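Speaker notes, Skernham workshop, 9/24/26
Talk: House rules for simulated manipulation tests
Speaker: Peter Štefanec

Slide 1. Title. Say who I am, thank Otakar Vondráček for the lab rules this talk is built on. Questions at the end, please.

Slide 2. Why we wrote rules
Two teams at Cusar ran the same task last March and reported different success rates. Same arm model, same controller. The teams had used different friction values and neither report said so. We spent 14 days finding that out.

Slide 3. What a report must contain
Simulator version and time step. Friction and mass for every object the arm may touch. Gripper model, with joint limits and maximum force. The random seeds, as a file. If a value was left at its default, write the default down anyway.

Slide 4. How many runs
For a quick check, 200. For anything that goes into a report, 1,000. Count every run that was started. A run that crashes is a failure unless the log shows the simulator itself stopped. Mention the Haslam argument here if there is time.

Slide 5. Camera views
Store the view with the run. Check it before the batch starts, with the gripper open and nothing in it. Look for fingers that pass through furniture, surfaces with no texture, and areas that render black. A black area may be fine, but someone has to look and sign the sheet.
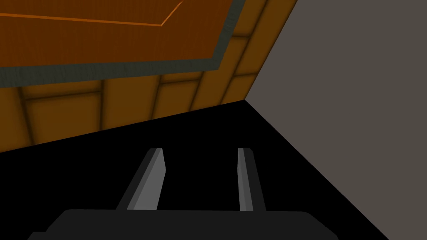 The sign-off takes two people at Cestcombe and one at Skernham. I prefer two. The second person should not have built the scene.

Slide 6. Moving to hardware
No policy goes on a real arm until its simulated report is filed. First runs at reduced speed, one person at the stop button, nobody inside the marked area. Passing in simulation does not shorten the hardware checklist. Expect pushback on this from the room.

Slide 7. Changes after sign-off
Any change to the scene file means a new version number and a new check. That includes moving a wall or swapping a wood texture. Old results stay with the old version.

Slide 8. Contact details and the link to the blank report form. Leave this one up during questions.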